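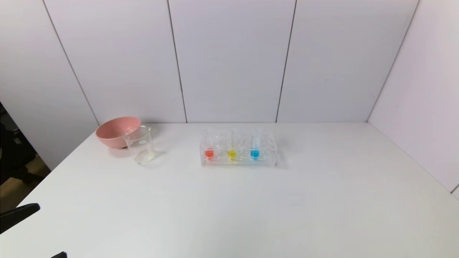 3 min read

Woltora Teaching Kit: Set-up Guide
Section 4. Recording a task by remote control

Revised May 2024 by Harish Kotian

Read section 3 (homing and limits) first. The steps below assume that the arm is homed, the Vulletti hand controller is paired and the Ollier recording software is open on the task list.

4.1 Setting out the table

1. Clear the table of anything that is not part of the task.

2. Place the rack, tubes, beaker and bowl towards the back, leaving the front of the table free. The arm needs this space to fold and unfold.

3. Put a little coloured liquid in each tube. Fill only the rounded end. The standard tubes for this task are red, yellow and blue.

4. Stand the tubes in the rack with empty holes between them. The gripper fingers are wider than the gap between neighbouring holes.

5. In Ollier, choose Pour Task and press New Session. Type the operator's name and press Save.

Note: The layout may be changed between recordings, but not during one. If a tube is knocked over, stop and discard the recording.

Caution: Use water and food dye only. The arm is not sealed against solvents or acids.

4.2 Checking the controller

1. Hold the controller level and press the side button once. The light turns green.

2. Move your hand slowly to the left and right. The arm should follow in the same direction. If it goes the other way, set Mirror to Off.

3. Squeeze the trigger halfway. The fingers should close halfway and stay there.

4. Set the speed limit to 100 mm per second for a first session. Experienced operators can use up to 555.

Caution: Keep hands, sleeves and hair away from the table whenever the light is green. To stop the arm at once, press the red button on the Pai power box.

4.3 Recording the pour

1. Press Record and wait for the tone.

2. Bring the gripper down over the object and close the trigger until the grip reading settles. Do not go above 900 on the grip scale when holding glass.

3. Lift straight up until the object is clear of everything around it, then move across.

4. Tilt slowly. Pause when the liquid has left the container, then return it upright.

5. Put the object back, open the gripper and move the arm to its rest position.

6. Press Record again to end.
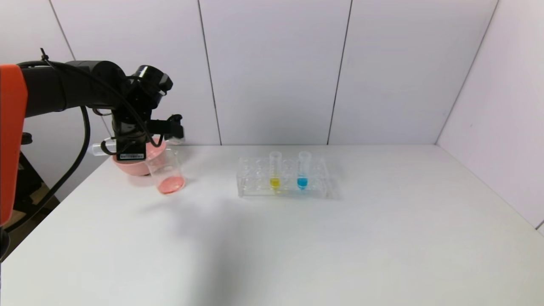
Wrist angle is the setting new operators get wrong most often when they record the bowl. Approach from one side and tilt with the wrist, leaving the upper part of the arm as still as you can. The rim should stay just higher than the top of the beaker, with the bowl leaning to the right and the beaker next to it on the table. Check too that the black cable hangs in an open loop beside the arm. If it pulls tight as the wrist turns, go back to rest and start again.

4.4 Keeping or discarding a recording

1. Play the recording at normal speed.

2. Press Keep if the arm moved without stopping short and nothing was spilt. Press Discard otherwise.

3. Empty and dry the beaker before the next recording.

A session holds 1000 recordings. When it is full, Ollier opens a new one under the same name. Questions about session files go to Prakash Krishnan at Woltora support.

Next: Section 5. Playing back a learned task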